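From: Geert Boersma
To: wallcoverings list
Subject: Re: pattern repeat and waste on old machine-printed papers

Beril Demirtaş wrote:

> I have been asked to price rehanging two upstairs bedrooms in a
> house in Boyer. The owner wants a floral with ribbons, close to
> what was there before. The old paper had a long repeat and I am
> not sure how much extra to allow. My usual rule is 15 percent
> but that seems low for a drop match. Does anyone have real
> numbers from a finished job? Also, does the Bevatness lining
> paper still come in the heavier weight?
>
> Beril

Beril,

15 percent is too low for a drop match with a long repeat. I would not go under 25 in a room with normal ceilings, and in a small room with a lot of doors and windows I have gone over 30. The offcuts from above the doors look useful when you are planning, but with a drop match half of them land on the wrong part of the pattern.

I can give you numbers from the Merkanmont house, which we finished last winter. The wall area came to 565 square feet after taking out the openings. We bought paper for 172 square feet more than that and had less than one full roll left at the end. The walls were out of plumb by almost an inch in the back bedroom, so some of the waste was ours to begin with. The paper and lining together cost around 3000 dollars, before labor.

Ribbon patterns need more care at the corners than plain florals do. The eye follows the line of the ribbon, and a small step in it shows from across the room. A missed match in a scatter of leaves can go for years without being seen. I start ribbon papers in the middle of the most visible wall and let the bad join fall behind the door.

The list archive has my longer notes from that job. I am pasting in the start of them, so you don't have to dig. 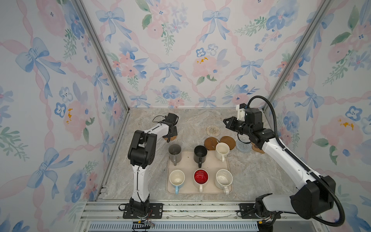

MERKANMONT, October

Pastel florals with bows and roses are easy to find again, but check the ground color first. Most of the new ones are printed on a brighter white than the old papers, and they look cold next to cream trim. We ordered three samples and taped them up for two days. The one we liked best in the shop was the first to be ruled out.

Order everything from one batch and write the batch number on the inside of a closet door. When we came up short on the lining, the second lot was a different thickness and we had to sand the seam.

End of the pasted part. The rest is mostly about paste.

On the Bevatness lining: the heavier weight was still in their list when I last ordered, but only in the wide rolls. Flenduvness sells something close in the standard width. It soaks a little longer before it will slide, so try a short piece first.

If the owner has any of the old paper left in the attic, measure the repeat on that before you price anything.

Geert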